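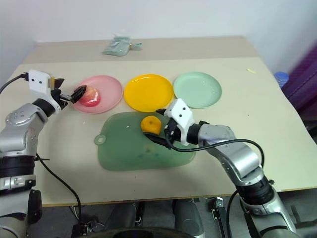
Friday, bench 2: fruit to plate, two arms

Carrying on with the Narker runs. Task is the same as before: left arm handles the apple, right arm handles the mandarin, plates in a row, cutting board in front. Question for this block is whether the policy still needs the wait token between arms or whether we can drop it and let both move at once.

Training set is the Kassa set, 2,035 episodes after cleanup. I held out the last 35 so we train on an even 2,000. Same split as the October runs, so the numbers should line up. Nothing else changed in the config except the wait token and the chunk length, which I put back to 15 because the longer chunks made the fingers overshoot on small fruit.

Ran 100 trials, half with the token and half without, alternating so that lighting drift hits both the same way. Plates stay in the order pink, yellow, green. Board goes in front of the row. Fruit start positions come from the printed list, not from my own judgment, since I caught myself putting the mandarin where I knew it would work.

Results, first pass

With token: slow but clean. The right arm hangs back until the left has let go of the apple. Most of the cycle time is the right arm doing nothing.

Without token: faster overall, and fewer collisions than I expected. The arms mostly keep to their own sides. The trouble is the yellow plate. When the target is the center plate for both fruits, the two housings want the same space and one of them stalls. The stall detector catches it, but recovery is ugly and I scored all of those as failures.

Mandarin grasps are the weak point either way. It is small, and if the fingers come in low on one side it rolls before they close. Approaching from the lower right with the tips almost on the board works better than coming straight down. The apple gives no trouble. The left gripper can be off by a good bit and still get it.

Things to fix

Slack in the right cable. It loops out onto the table behind the housing, and on long reaches to the left it could get under the board. Needs another clip at the elbow.

Plates are too close together. Yellow is nearly touching its neighbors, and a bumped plate moves the next one. Tape marks with a wider gap, then rerun the center-plate cases only.

Wipe the board between blocks. There is a small speck and a smudge on it, and I don't want the wrist view learning those.

Compare against Pustonia

The Pustonia checkpoint was trained without any wait token at all, so it is the obvious baseline. Kiltivthorpe has the weights on their share. Their gripper offset is different from ours, so convert before loading or the first reach will go into the table. I did that once already.

Plan for next block: token off, wider plate spacing, Pustonia and Narker back to back on the same start list. If the center-plate stalls go away with spacing alone, leave the policy as it is and write it up. If not, try the token on shared targets only.

Logs are in the narker folder, bench 2, token_on and token_off. Scoring sheet is in there too, with the rolled mandarins marked separately from the missed ones.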